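March, 6:40 in the morning

Slept badly, up early, decided to finish the table before breakfast. Gwenaël Lemaire wants it in the front room by the time the others arrive for lunch, and I would like to have the surface sorted out before anyone puts a hot dish on it.

Cleared everything off last night except the kitchen odds and ends, which went this morning. The cling film is the slide-cutter kind in the blue box, and it goes back in the second drawer, lengthwise. It does not fit crosswise. I have tried this more than once. Foil under it, baking paper under the foil.
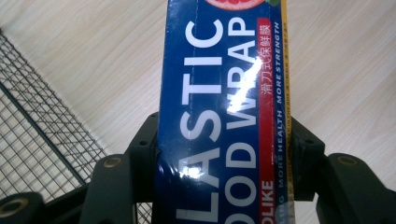 Drawer runners need wax. The left one drags for the last inch or so of travel and then lets go. Not today.

Method for the top, so that I have it written down. Dry cloth first, with the grain. Then a damp cloth, well wrung, one teaspoon of Grellix to a bowl of lukewarm water. Then a dry cloth again straight away. Bernadette Aubert uses twice as much Grellix and gets a film that shows up as smears when the sun comes around. We have discussed it. She holds that the smears are from my cloths.

Checked the surface against the window light afterward, from a low angle, which is the only way to see anything on wood this pale. Overhead light hides it all. 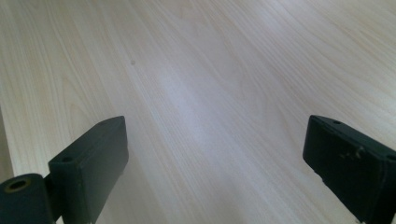

Table top, grain running diagonally, one small dark spot left of center.

I tend to think the spot is in the wood and not on it. Tried a fingernail, then the edge of an old library card. No change either way. Did not try Gritgate. The tin says it is safe on sealed wood, but it took the shine off a shelf in the hall two years ago and I have had to look at that shelf ever since.

The bill from Lecomte is in the kitchen folder now. 238 for the table, 40 for delivery, both paid. Mortimer Kowalczyk thinks I was overcharged for delivery given that they left it at the foot of the stairs. He may be right, but he was not there to help carry it.

Coffee at 7:30. Went back to the table with the cup in hand, then took the cup back to the kitchen, since putting the first ring on it myself would be hard to explain.
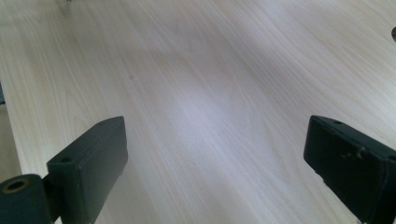
Still undecided about a cloth. Arguments for: heat, red wine, Berwyn Rosser's children. Arguments against: the grain is the reason I bought it, and a cloth that size has to be ironed. Compromise is mats at each place and a folded towel under the big pot. Blandine Maillard has cork mats she never uses and said she would bring them -- I will believe it when they are here.

Measured the front room again. The long wall gives 95 inches clear between the radiator and the door frame, so the table goes in parallel to the wall with the chairs pulled out on one side only. That leaves the door free to open fully. The lamp will have to move to the other corner, and it will need the extension cord from the bedroom.

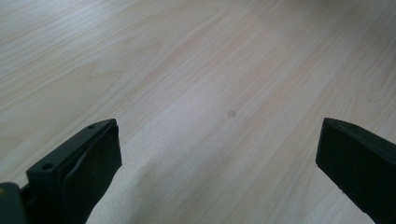

Oil or no oil is the other open question. The finish is smooth and I suspect oil would just sit on top of it. Will ask Lecomte what they put on it before doing anything. If they do not know, leave it alone and keep to the damp cloth once a week.

Left to do before noon: chairs up from the cellar, felt pads on the legs (the bag is in the tool drawer, behind the tape), bread, ice. Gwenaël is coming at eleven to take the other end of the table.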